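Volunteer transport and day hospice access: inspection checklist with comments
Cabral Day Hospice, Hernitz site. Checked in April, 10.00 start.

1. Minibus, before first run
Tyres, lights and horn: pass.
Tail lift, raised and lowered empty: pass. Slow on the return stroke. Report to Zullari if it gets worse.
Wheelchair restraints: 4 sets carried, one with a frayed strap. Withdrawn from use.

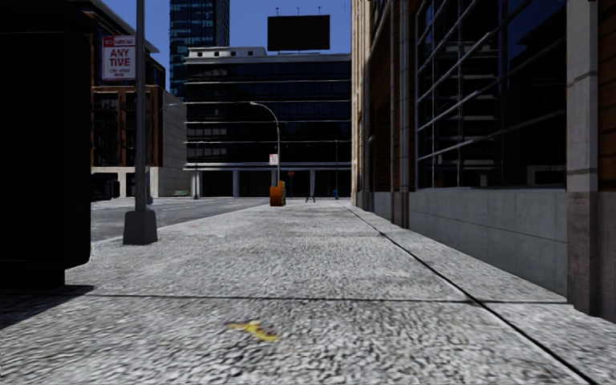

Replacement strap to be fitted before the vehicle carries more than three wheelchairs. Spare straps are kept in the driver's locker.

2. Walking escorts
Volunteers who escort guests on foot must have completed the moving and handling session. The register was checked and two names had lapsed.
Comment: both to be paired with a trained escort until rebooked.

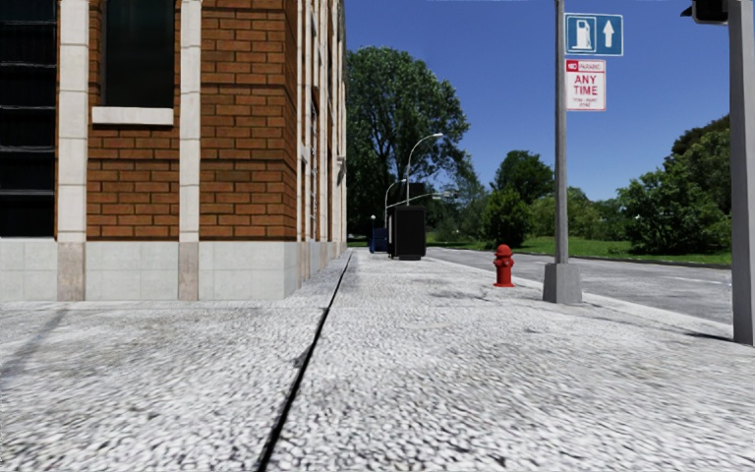
Escort cards were checked next. Each card must show the ward number, the guest's walking aid and the agreed rest points. Two cards had no rest points entered. Long joints between paving slabs, such as the narrow black seam running away alongside the brick and stone building, should be noted on the card where a guest uses a stick or a front-wheeled frame. Cross them square on.

3. Waiting and pick-up points
Seating for guests who cannot stand: pass at Brundov, fail at Hernitz. Folding stool to be carried.
Contact sheet with driver's number: pass.
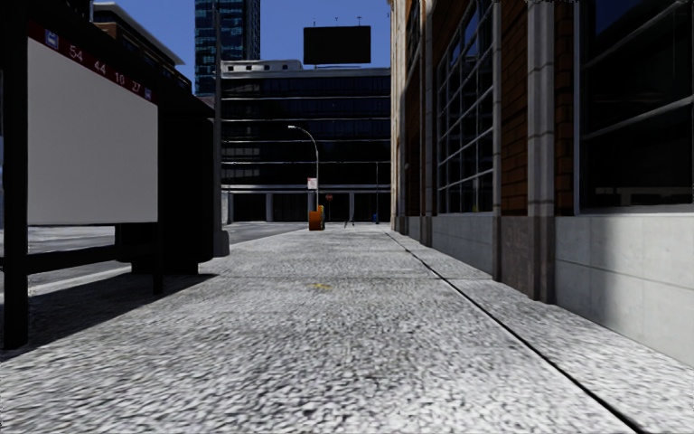
Pavement between bus shelter and building.

4. Records
Journey sheets sampled: 171. Nearly all signed at both ends. Unsigned sheets returned to the drivers.
Medicines carried by volunteers: none recorded. Pass.

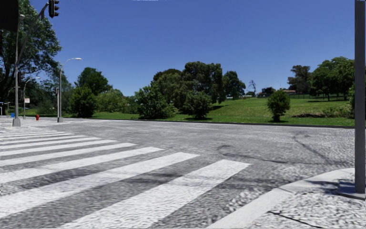 Who stays with the guest if the escort is taken ill?
The driver stays with the guest and rings the duty nurse. The journey does not continue until a second escort arrives.

Result: pass with actions. Items 1 and 3 to be rechecked.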